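Amau 夹爪对比数据集 说明文件

版本日期:2026年4月21日
维护单位:Fandgate 机器人操作实验室
联系人:Etornam Mensah(数据)、Sepehr Pakzad(硬件)

一、概述

本数据集用于比较三种末端执行器在家居类桌面操作中的表现,全部数据由遥操作方式采集。三种夹爪在本文件中分别记为 Mokach、Tang-S 与 Tang-L。Mokach 为窄指平行夹爪;Tang-S 与 Tang-L 共用同一驱动单元,仅指长与指垫不同。

数据集共收录 2105 条轨迹,其中 221 条标记为失败并予以保留。使用者如仅需成功样本,应按 outcome 字段自行筛选,不建议直接删除原始文件。

二、目录结构

episodes/ 每条轨迹一个子目录,含关节状态、夹爪开度与图像序列
calib/ 相机内参及手眼标定结果,按采集批次存放
meta/ 任务说明、操作员编号、夹爪型号对照表
scripts/ 读取、筛选与重采样脚本

三、字段说明

gripper_type:夹爪型号,取值为 mokach、tang_s、tang_l
gripper_pos:夹爪开度,归一化至 0 到 1,1 为全开
motor_current:驱动电流,单位毫安;Mokach 的读数未经滤波
outcome:success、fail 或 aborted
operator_id:操作员编号,不含个人信息

夹爪开度由各型号控制器分别上报,归一化前的量程不同。跨型号比较时请使用 gripper_pos,不要使用 raw_pos。

四、采集规程

1. 更换夹爪后须重新执行手眼标定,结果写入 calib/ 下对应批次。
2. 每条轨迹开始前,机械臂回到统一的起始位姿。
3. 操作员不得在轨迹中途调整物体位置。如有调整,该条记为 aborted。
4. 头部视角图像与关节数据以控制器时钟对齐。

五、任务与环境

任务包括碗沿夹取、小件拾取和物体移位。采集在折叠桌上进行,桌面为光面仿大理石纹,物体以日常用品为主。

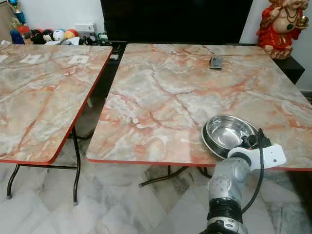 碗沿夹取要求一侧手指进入碗内、另一侧留在碗外,闭合后垂直抬升。该任务对指尖厚度和接近角度较为敏感,标注时单独记录 approach_angle。金属内壁的反光会影响深度估计,涉及此类物体的轨迹建议以彩色图像和关节数据为主要输入。

六、已知问题

首批采集中,Tang-L 的开度上报存在延迟,相关轨迹已在 meta/ 中标注,尚未修正。Mokach 的两侧指垫曾更换一次,更换前后的摩擦特性未做对照测量。部分批次的线缆会进入腕部附近的视野,使用分割模型时应注意误检。

七、使用与引用

本数据集仅限研究用途。发布结果时请注明版本日期及所用夹爪型号。标注规范由 Benedicta Gyamfi 起草,Tetteh Quansah 复核。问题反馈请附轨迹编号与脚本输出日志。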